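July 2, 2021
Bench notebook, sunglasses into the box

Slow start this morning, partly my fault. I had left the leader arm with its elbow joint a few degrees off from where the follower thinks zero is, and I drove it like that for a good while before Armelle Roussel walked past and asked why I was holding my wrist so strangely. Rezeroed both arms, and everything felt so much better! I've put it at the top of the checklist now, ahead of power and ahead of the cameras.

The task is the same one we wrote down for Mesasis: pick the sunglasses up off the plate, carry them over the rim of the box, set them down on the lining, open, back off. One person on the leader, one on the keyboard to start and stop and to mark the bad ones. I drove first and Damian Szewczyk kept the log (his handwriting in the paper copy is much nicer than mine, so go there if anything in this entry seems unclear).

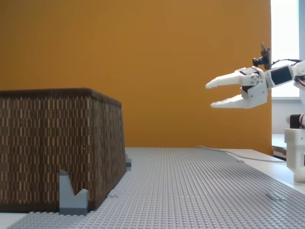
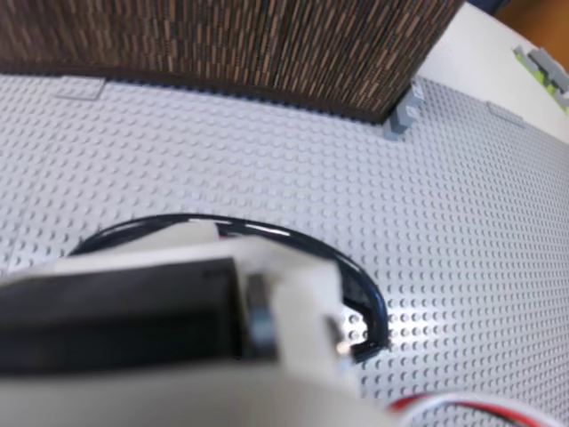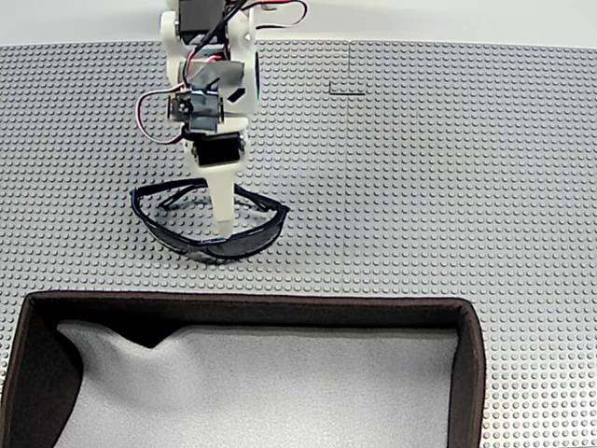 What I keep relearning is that the approach matters more than the grab. If I come straight down and stop for a breath just above the glasses, the follower catches up with my hand and the close is clean. If I sweep in from the side because I'm feeling confident, the fingertips get there late, I squeeze too early, and the glasses skate away across the studs. Damian marked three of those in a row and then very kindly offered to take a turn.

His style is different from mine and I'd like us to talk about it before we go much further. He takes hold near the hinge and lets one temple arm hang, then lowers until the hanging arm touches the lining and sort of lays the rest down after it. I go for the bridge and drop from a little higher. Both get the glasses in the box, but the two motions look nothing alike when you plot the joints, and I suspect the policy will try to do something halfway between them and hit the rim. My vote is for his way. It's slower, but the release is gentler and I like the way it clears the wall.

Episode numbering: the last good one from the earlier set was 1,787, so we carried on from there. Please don't restart at zero, the Rollen script sorts by number and it will happily write over old files without a word. I learned that one in January and I'm still a bit sore about it.

Small things to sort out:

Wrist wiring wants another tie. It was fine all morning, but when I roll the wrist all the way over I can feel myself holding back a little, and that hesitation ends up in the data.

Leader trigger is stiff at the end of its travel. Armelle thinks the printed part is rubbing and has a spare from the Gaillard build she can swap in.

Move the glasses more between episodes. We both got lazy and put them back in nearly the same spot. Turn them too, please.

After lunch we go again with Damian's grip only, six warm-up runs that we throw away and then the real ones. I'll drive second this time.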